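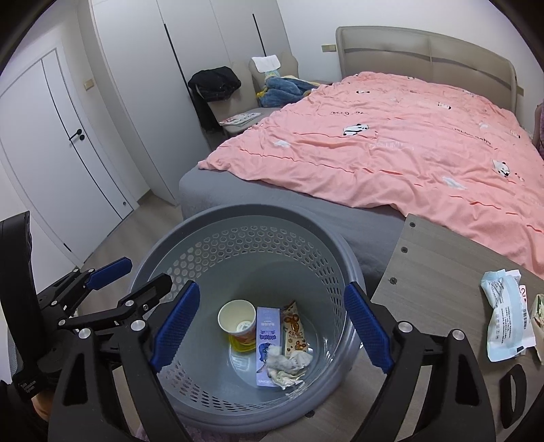 Villis bedroom set: README and buy list

Share 43 Comments 2

Read this before you order anything. Covers what's in the set, what gear it was recorded with, what we need for the next round. Last updated 18th June by Dela Addo. Buy list is further down if that's all you came for.

What's in it

Household pick and place, recorded with hand-held grippers in real bedrooms. Small trash into the wastebasket, small trash out of the wastebasket, packets and boxes on and off bedside tables, blankets. People live in these rooms. Beds are not always made, chairs have jackets on them. Keep it that way, please don't tidy before a session.

Wastebasket part is the biggest, 80 episodes, all with an operator holding the tools. No robot arm anywhere in this set. The arm comes later, see Not in this budget.

Things that go in the basket: paper cups, slim cartons, snack wrappers, tissue. Wrappers and tissue are the hard ones. Thin stuff folds away from the pads and you end up pinching the basket wall instead. Tag those as slip, don't delete them.

Layout

One folder per room, one per task inside it, one per episode inside that. Notes file sits next to the video. If the notes file is empty the episode still counts, ask Ratree Intarasuk, she has the paper log.

Faces blurred. Mail, labels and medicine boxes are NOT blurred yet, so no sharing outside the team until that pass is done. Packets on bedside tables are the worst for this, lots of small print.

Gear now

Two gripper sets, both black with blue textured pads. Set A is fine. Set B has play in the knuckle pivots, you can feel it when you close on something stiff. Kamonchanok Somboon tightened the bolts twice and it came back. Pivots aren't sold alone so we're looking at a full linkage.

Pads are consumables. Nobody budgeted them last time, which is how we ended up swapping pads between sets halfway through a week. Texture goes smooth first at the tip. Reaching down into a basket does it faster than table work, tips scrape the rim and the wall on the way in, and the mesh kind with the holes is worst.

Buy list

Total approved is $3,232. That includes shipping. Does not include tax, Nantana is checking if we pay it.

Linkage, one, for set B. From Cleltitz. Get the quote in writing, last one expired while we were waitng on a signature.

Finger pads, blue, same texture as now. 100 pieces. Do not let them sub a different color or a harder grade, it changes how the grip looks and behaves and then old and new episodes don't match.

Pivot bolts, one spare bag. Ask if they fit the old plates.

Storage, two portable drives, one stays in the office. Any decent make.

Hard case, one. Foam insert for both sets. Millet has one that fits, a bit overpriced, fine.

Props: cups, cartons, wrappers. Petty cash. Buy local in whatever town the room is in, we want variety. Two or three baskets with different walls, solid and perforated. Plastic is OK.

If it comes out over, drop the case first. Then one drive. Never the pads.

Lead times

Cleltitz says the linkage ships from stock. It did not last time. Order it before anything else and don't book rooms against the delivery date they give you. Pads come separately in small bags, count them when they arrive and write it on the bag.

Rooms for the next round are booked for November. Apinya Sukprasert has the keys and the list. Two more bedrooms and a studio flat, she'd like a third with a low bed but no one has offered one.

Not in this budget

The arm. Lavness gave us a price for a lease, with and without service. It goes in next year's request and I'm not putting the number here becuase it will get copied around. Need from everybody before then: which tasks you'd really run on it, floor space, who does the safety training. One paragraph each. Not a slide deck.

Also not in here: lights, a second laptop, travel.

Known problems with the set

Set B episodes from the last two rooms have the loose pivot. Usable for grasp labels, I would not trust jaw angle.

Bedside tables differ in height and we didn't write the heights down. Measure them next time.

Some episodes start before the jaws are open. Trim or leave, your call, say which in the notes.

Blanket task is thin, only one room. Don't train on it alone.

Questions

Buying: Nantana Sukprasert. Hardware: Kamonchanok. Rooms: Apinya. Files: me, but mornings only.

Comments (2)

Ratree Intarasuk: paper log is scanned now, same folder as the notes

Kamonchanok Somboon: bolts from the spare bag DO fit the old plates, I asked. Still want the linkage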